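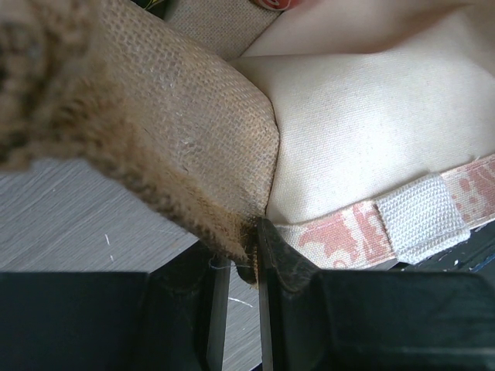
Frayed edge of the burlap in the fingers, cream canvas next to it

nithin_s: So this is the job our Widura arm keeps faulting on. It closes on burlap, throws a grip force error and just hangs there, still squeezing! 200 picks last night and the log is a mess.

kartha22: Fibers in the finger gap, I'd bet money. Blow it out.

nithin_s: Did that twice. Same error.

alva_i: Disagree with kartha, I think your force limit is way too low for loose weave. And please don't reach in to free it while it's holding, mine let go and snapped shut on my thumb in May.

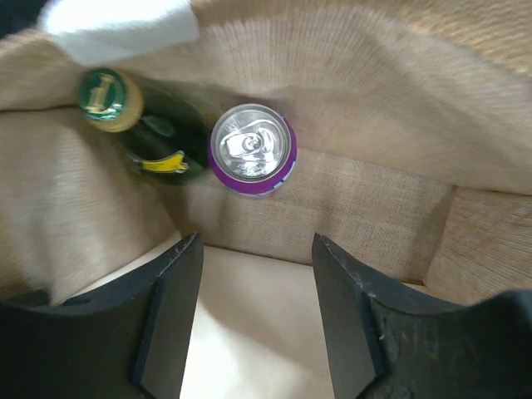 Does the e-stop open the fingers?
Mine stay shut until you release them from the pendant, so check yours with something soft first.

kartha22: Raising the limit just hides the problem imo.

alva_i: Then explain why mine quit faulting, lol

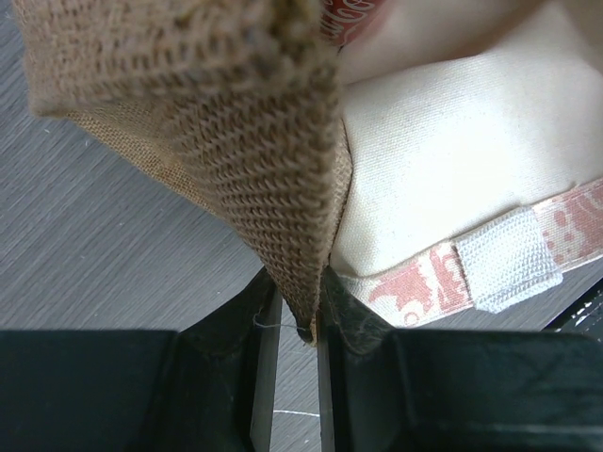 Burlap fold pinched at the tip, white thread across the gap

nithin_s: Ok, trying a higher limit tonight, hands well out of the way.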